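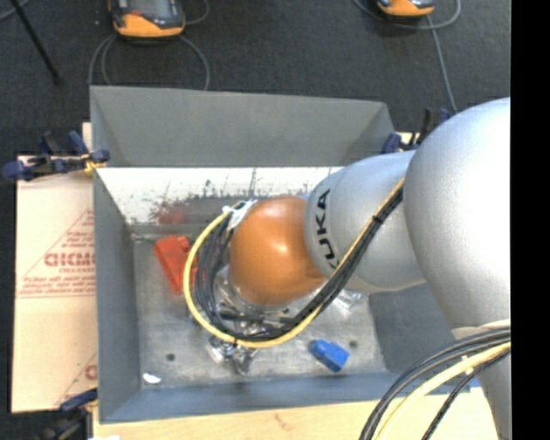 Gondthorpe, April

Thread: Towpath closure between Gondthorpe and Cliltley

hedgelayer
Has anyone got an end date for the towpath closure? The notice at the Gondthorpe end says "until further notice" and the one at the Cliltley end has been rained on so much that the ink has run. I walk to work that way and the road route adds 20 minutes each direction, most of it with no pavement.

marshwren
I rang the council last week. They said the bank slipped in two places below the old lock and they are waiting on a survey. No date given. The woman I spoke to was helpful but she only had the same notice in front of her that we have.

tenpastfour
It was always going to slip. They took the willows out along that stretch and left the stumps to rot. Roots hold a bank together. I said so on here at the time and was told I was being dramatic.

hedgelayer
I remember the thread. To be fair, two of those willows were already leaning into the water.

tenpastfour
Two of them, yes. They took the lot.

lockside_kate
I don't agree that it's the willows. The slip is further down, past the second bridge, where there never were any trees in my time. I've lived beside it since I was a child. That part has always been soft. The cut was dug in 1743 according to the stone on the bridge, and the bank there is just clay thrown up from the digging.

marshwren
The date on the stone is for the bridge, isn't it? I thought the cut was later.

lockside_kate
You can't have a bridge over a canal that isn't there.

marshwren
You can if it was a stream first. The parish map in the library shows a mill leat on the same line.

lockside_kate
Fair enough, I haven't seen the map. I still say it's clay.

Plover2
Can we get back to the path? I cycle it with a child seat on the back and I'm not taking her on the Cliltley road. I've been going round by Stestholm, through the farm, and the farmer has been decent about it so far. Please shut the gates if you do the same. There were sheep in the lane on my way home one evening and I doubt that helps.

hedgelayer
Is the Stestholm way passable on foot in ordinary shoes?

Plover2
No. Boots. The bottom field is bad near the trough. Keep to the left-hand hedge and you'll be fine from there on.

oldmizuno
I've just been stepping over the barrier. It's a bit of plastic fencing. The path is perfectly walkable if you keep in to the field side, and I've been along it most mornings in my old Mizuno running shoes without getting a foot wet.

marshwren
Please don't tell people to do that. The edge is undercut. From the far bank you can see daylight under the turf for a good length.

oldmizuno
I'm not telling anyone to do anything. I'm saying what I do.

tenpastfour
And when it goes in with you on it they'll shut the whole length for a year.

lockside_kate
First thing tenpastfour and I have agreed on.

ninefields
For anyone using the bus instead, the 91 now stops at the Cliltley turn if you ask the driver. It isn't on the timetable. The last one back is at ten to seven, which is no use if you work late, but it gets you off the road.

hedgelayer
Thanks, I didn't know that. Is it a request stop both ways?

ninefields
Going out, yes. Coming back you have to stand by the postbox and wave.

marshwren
Small update. I went to the library drop-in and there is a petition on the desk asking for a temporary path along the field edge. Some 130 names on it already. The landowner has to agree, and so far has not said either way.

Plover2
Signed it this afternoon. The pen on the string doesn't work, so bring your own.

hedgelayer
Will do. I'll go in on Saturday hours if they still open then — otherwise could someone post the address to write to?

marshwren
They do, mornings only. I'll put the address up tonight.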